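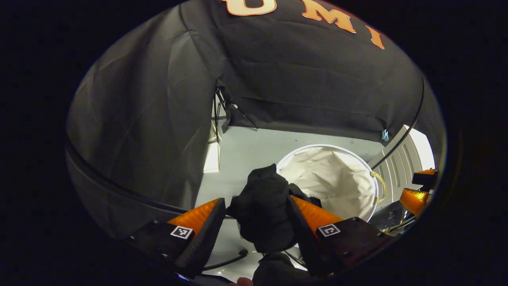 Una tela negra, junto al cesto redondo con bolsa de tela blanca.

Vuelve el rincón de la colada de Gondham, y esta vez con cesto nuevo

Confieso que llevo desde septiembre esperando poder escribir esta noticia, porque soy de las que bajan a lavar con la ropa metida en una bolsa del supermercado (sí, de las que se rompen en la escalera). Pues ya está: el taller de ropa de Gondham abre otra vez en octubre, con horario de tarde, y lo primero que quise ver fueron los cestos. Cada cual tiene sus prioridades.

El que más me gusta es blanco, redondo, con una bolsa de tela también blanca por dentro y un asa de cuerda beige que asoma por el borde. Se deja en el suelo con la boca hacia arriba y vas echando la ropa sin agacharte demasiado. Fadime Özkan, que lleva el taller desde el principio, me contó que lo que la convenció fue la bolsa: se saca entera, se ata y te la llevas a la lavadora sin ir perdiendo calcetines por el pasillo. «Yo lo he medido en calcetines, y antes perdía uno por lavado», me dijo riéndose. ¡La entiendo perfectamente!

El taller son 4 tardes, siempre a las seis, y la primera va entera sobre ropa oscura. Me pareció un poco exagerado dedicarle dos horas a lo negro hasta que Fadime me preguntó cómo lavaba yo mis camisetas. Mal, por lo visto. Las meto con los vaqueros, hechas una bola y del derecho, y luego me quejo de que a la tercera puesta están grises. Ella las quiere del revés, sacudidas una por una y en agua fría, con la mitad del jabón que usaría yo. Y nada de dejarlas tres días hechas un gurruño en el cesto, que las arrugas se marcan y después no hay plancha que valga.

En la segunda tarde toca doblar, y la da Cyprian Kubiak. Ha prometido enseñar su método para las sábanas bajeras, esas con las gomas en las esquinas que yo guardo directamente a presión en el armario y cierro la puerta rápido. La tercera es de manchas (vino, aceite, rotulador de niño) y la cuarta la dejan abierta para que la gente traiga lo que tenga en casa y no sepa cómo tratar. Yo tengo un jersey de lana que era talla grande y ahora le vendría bien a mi sobrina de seis años, así que ya sé qué voy a llevar.

Hay sitio para 10 personas por tarde, ni una más, que la sala da para lo que da. La inscripción se hace en la tienda Previne, en el mostrador del fondo, preguntando por Tanko Lawal. Cuesta 2 euros por sesión y el jabón está incluido. Si alguien quiere apuntarse solo a un día, puede, aunque Tanko prefiere que se lo digáis con tiempo y no cinco minutos antes, como hice yo el año pasado.

Un detalle que me preguntaron varias vecinas: ¿hay que llevar cesto propio? No hace falta. Lo que sí piden es una bolsa con dos o tres prendas oscuras para la primera tarde, a poder ser de las que usáis de verdad. Nada de traer la blusa buena que está impecable para quedar bien delante de los demás. Felicja Kalinowski, que repite curso, ya me ha avisado de que piensa venir con el chándal de andar por casa de su marido, que según ella fue negro en algún momento.

También me han dicho que quizá haya una quinta sesión dedicada a zurcir, pero eso está por confirmar y depende de la gente que se apunte. En cuanto sepa la fecha la pongo por aquí. Mientras tanto, las plazas de la primera tarde se están yendo rápido, y la mía ya la tengo guardada.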